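Home | Talks | Notes | Contact

Speaker notes: Checking who you are about to pay
Drorville small business finance evening, Wednesday session, 6:30 p.m.

Slide 1. Start with the Whitlock invoice. Same logo, same layout, same contact name as the real supplier. Only the bank details had changed. Let people look at it before saying anything.

Slide 2. How it got in. The supplier's mailbox had been broken into in January. The fake email was a reply in a real thread, so the spam filter passed it. Ask who has had a change-of-bank email this year.

Slide 3. Figures from our client survey. 181 firms answered. 149 had no written rule for changing a supplier's bank details. Pause here.

Slide 4. The call-back rule. Phone the supplier on a number you already hold. Do not use the number on the new invoice. Write down who you spoke to and when. Two people sign off on the change, and one of them must not be the person who got the email.

Slide 5. Small test payments. Brulero sends $440 or less to any new account and waits for the supplier to confirm by phone. Mention that this slows things by a day or two. Suppliers mostly accept it if told in advance.

Slide 6. Software. Nument can hold a payment when the account number differs from the last one used. The setting is off by default. Show the menu, then move on. Do not get pulled into pricing.

Slide 7. If money has gone out. Call the bank first, the same hour if possible. Then the police report, then the insurer. Keep the emails. Check the policy limit, as many cover far less than people expect.

Questions, ten minutes. The checklist is on the back table, roughly 500 copies.

Related notes
Payroll fraud for small employers
Closing old user accounts
Month-end checks on one page
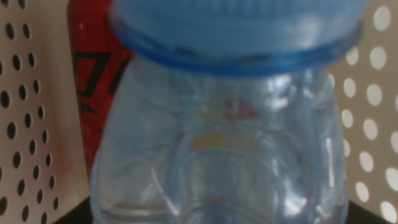

Page last changed: Wednesday, 4:15 p.m.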